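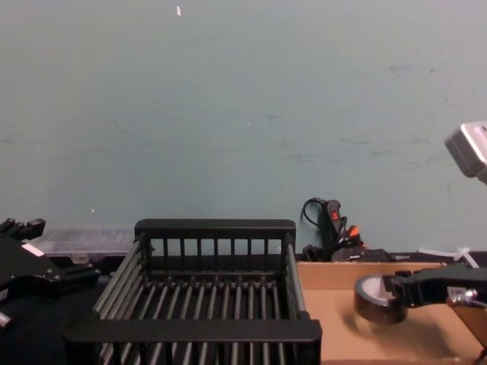

Puppy raisers wanted in Trelport before the April litter

Print this story
E-mail this story

March 2, 2018

If you've ever wanted a Labrador pup in the house but couldn't quite promise it the next twelve or thirteen years, I may have just the thing for you. The Umel Hearing Dogs program is looking for homes in and around Trelport for its next lot of puppies, due in April, and there aren't nearly enough of us to go round!

I went along to the information night at the Sedgwick Street hall, mostly to hand out biscuits and tell people what they'd be in for. There are 196 people on the waiting list for a hearing dog at the moment (it was shorter when I started), and the program has room to train 20 dogs at a time. What holds things up is the first year, when every pup needs somebody's lounge room to grow up in.

Search this site
Enter keyword
Go 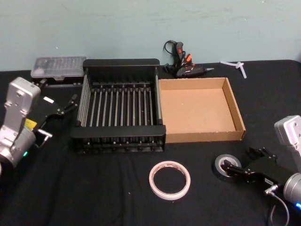
Nigel Lambert
Volunteer puppy raiser and Trelport contributor

So what does a raiser do? You get the pup at eight weeks old and you keep it until it's a bit over a year. You do the toilet training, the walking on a loose lead, the sitting quietly under a café table while someone at the next one drops a sausage roll. You take it on the bus. You take it to the shops, in its little green jacket, and it takes you three times as long to buy milk since everybody wants a chat.

Hearing dogs have a slightly different start from guide dogs. They need to be nosy about noises. We play a game where the oven timer goes off and the pup gets a treat for running over and bumping my knee, and by the end of the first month mine was bumping my knee for the timer, the doorbell, the kettle and an ad on the telly. The trainers sort all that out later, I'm told. They'd much rather have a dog that tells you too much.

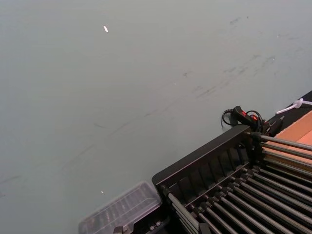
Food and vet bills are covered, which surprised a few people on the night. The program puts it at $900 for a pup's first lot of vaccinations, worming and desexing, and none of that comes out of your pocket. What you do wear is the damage. You know those thin, dark, broken scuffs you can see streaking across the grey-green tabletop in the photo? My kitchen lino has a set very like them, mine being from a rubber chew ring that gets shoved from the fridge to the back door every evening at teatime. I've stopped scrubbing.

The other question is always how you give them back. I cried in the car park, if you want to know, and then drove home and rang up to ask about the next one. My first dog now lives with a retired signwriter out at Stuvulitz who hadn't heard his own front door in years, and I got a lovely card from the pair of them at Christmas.

You'll need a fenced yard, somebody home for most of the day, and a free evening once a fortnight for puppy class. Renters are fine with a letter from the landlord. Other pets are fine too, and cats are considered a bonus.

Forms are at the library desk and at the Sedgwick Street hall, and a coordinator will come out and look at your fences once you've dropped yours in. Bring it back by the end of the month if you're hoping for an April pup.

Print this story
E-mail this story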